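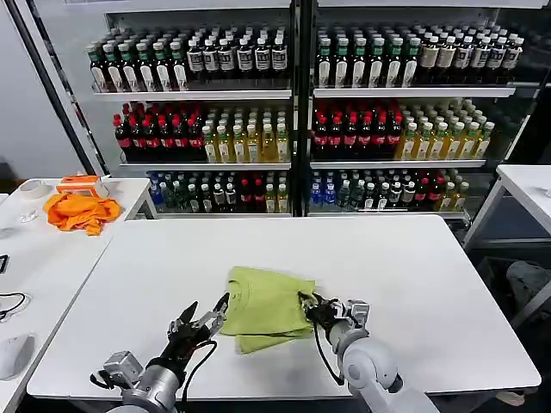
Melina Nikolaidis asked whether the table could be ordered without the cabinets, as her building already has its drinks storage in place. It can. The Bratham Work Table and the Baston Double Display Cabinet are listed together on this page because they are most often installed together, but each has its own order line and its own delivery date.

Bratham Work Table

The Bratham is a plain rectangular table with a white top. It is intended for rooms where garments are sorted, folded and checked before they are handed out, such as uniform stores, staff rooms and club premises. The working height is 900 mm, suitable for standing use. A shirt can be spread out, turned and folded on the top without hanging over the side, and the white surface makes loose threads and marks on colored fabric easier to find.

The top is supplied without printed guides or markings. Customers who fold to a fixed size may add their own guide lines with removable tape. Tape should be lifted at the end of each week and the surface wiped before new tape is laid. Solvent cleaners are not approved for this product.

Assembly requires 2 people. Leg fittings are packed inside the carton in a sealed bag and should be counted against the packing list before work begins. The table must be leveled after it has been moved, including short moves within the same room.

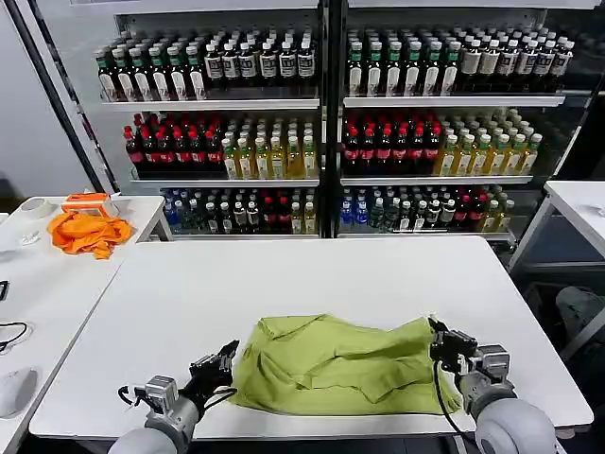

Tables used for clothing should be kept apart from tables used for food and open drinks. Where one room serves both purposes, the purchaser is advised to order a second table and to agree on a fixed place for each. Laundered items should be fully dry before they are placed on the top. Damp fabric left overnight may leave a faint outline, which can normally be removed with warm water and a mild soap.

Baston Double Display Cabinet

The Baston consists of two glass-fronted bays placed side by side with a dark upright between them. The shelves are white metal and are adjusted separately in each bay. The cabinet is designed for bottled drinks standing upright in rows, several bottles deep, with the labels facing out.

Many customers stock the two bays in the same order, so that a product is found at the same level on either side. Cola and bottled tea, where both are carried, may share a level, with each kept in its own block. Mixed or slow-selling drinks are usually given the bottom shelf. New stock is loaded from the back of each row and older stock is brought forward.

When the cabinet is placed behind a work table, space must be left between the two for a person to stand and open the doors. The required clearance is given on the installation drawing sent with each quotation. Floor loading should be confirmed by the building owner before the shelves are filled.

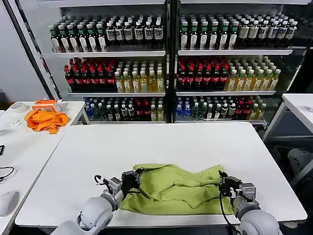 Could the shelf positions be set before delivery, Fares Bataineh wrote, given that his site receives stock on the same morning as the furniture? Shelf positions can be set at the warehouse if bottle heights are supplied with the order. Changes received after dispatch are carried out by the customer. No tools are needed, but the shelves must be empty.

Delivery and Installation

Both products are delivered by Promska to a ground-floor entrance. Delivery to upper floors is quoted separately and depends on the width of the stairs and elevator doors. Cabinets travel upright and must stand for the period stated on the door label before they are stocked. The last delivery slot on Friday is reserved for returns and exchanges.

Warranty and Parts

The table and the cabinet are each covered for 24 months from the date of delivery. The warranty includes the tabletop, leg fittings, shelves, shelf supports, doors and hinges. It excludes scratches from blades or box cutters and damage caused by standing on any part of either product. Replacement parts are ordered by the number on the plate under the tabletop or inside the left-hand door.

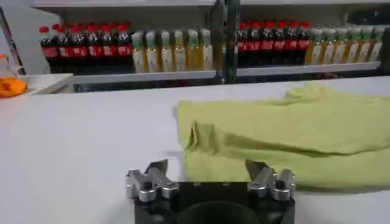 One purchaser reported that the surface had dulled along the front edge after a year of daily folding, and asked whether this fell under the warranty. Even wear of this kind is treated as normal use. A replacement top can be ordered on its own and fitted to the existing legs. Requests for tops, shelves and door parts should be addressed to Ziad Qaisi at the parts desk, with the plate number and the delivery address.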